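# Red dye from PE kit got onto everything in the wash, how to stop it?

Put my son's red shorts in with a white school shirt at 40 and the shirt came out pink.
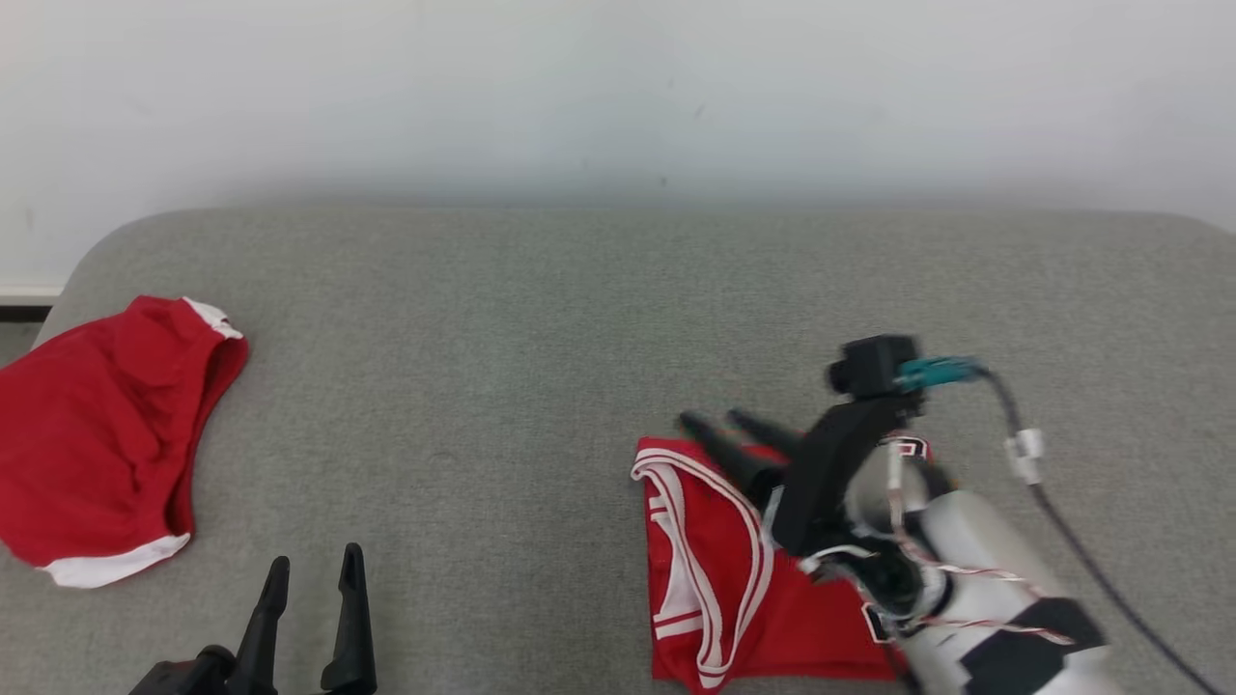 ## What I've tried so far

Washed the shirt again with Jenora powder, 2 scoops, no change. I don't want to use bleach as the collar has a printed badge. He needs it for Thursday. Is it saveable, and will the shorts keep doing this?

## Answers

**Gil-soo Myung** (184 helpful votes)

Don't tumble dry the shirt, heat sets the dye. Soak it overnight in a bucket of cool water with an oxygen stain remover, the sort sold for whites. I use Tomum but the supermarket one is the same. Check the badge on a hidden corner first. Rinse and look at it in daylight. You may need a second soak.

For the red stuff, wash it separately at 30 until the water runs clear. Mine took 5 washes.

**petrenko_d**

Colour catcher sheets. Cheap in the Drultdale market.

**Moss Lane**

Agree with the soak. Also check your spin, ours at 800 left things sitting damp in a heap and the red crept onto whatever it touched. Empty the drum straight away.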